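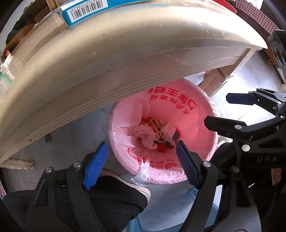

The fourth installment of The Furthorpe Ledger is now available to readers of this blog. It covers chapters 11 through 13, and it opens the morning after the fire at the customs house.

Several readers wrote to ask whether Prullis would be given a larger part. She will. The first draft treated her as a clerk who carried messages between the two households, and Carmela De Luca, who has edited this serial since January, pointed out that a clerk who reads every letter in the city is unlikely to remain a bystander. Chapter 12 has been rewritten from her point of view. A short passage follows.

“The seal was whole when Prullis set it on the desk. The steward turned the letter over twice and held it near the lamp.

‘You were long on the stairs,’ he said.

‘There are many stairs, sir.’

He looked at her then, for the first time in 17 years of service, and she found that she did not care for it.”

The revision required one change to earlier material. In chapter seven, the steward addressed Prullis by her given name. He no longer does so, and the posted text has been corrected. Readers who saved the previous version may wish to replace it, although the difference amounts to a single line.

The matter of the map also remains open. Usman Paracha noted that the river crossing at Cirillo cannot be reached on foot in one night if the distances given in the prologue are kept. He is correct. The crossing will be moved upstream – the prologue will stand as written.

Comments on the new chapters are welcome and will be read, though replies may be slow while chapter 14 is in progress. It stands at almost 600 words at present, most of them spoken by the steward, and it will be posted when Carmela has returned her notes.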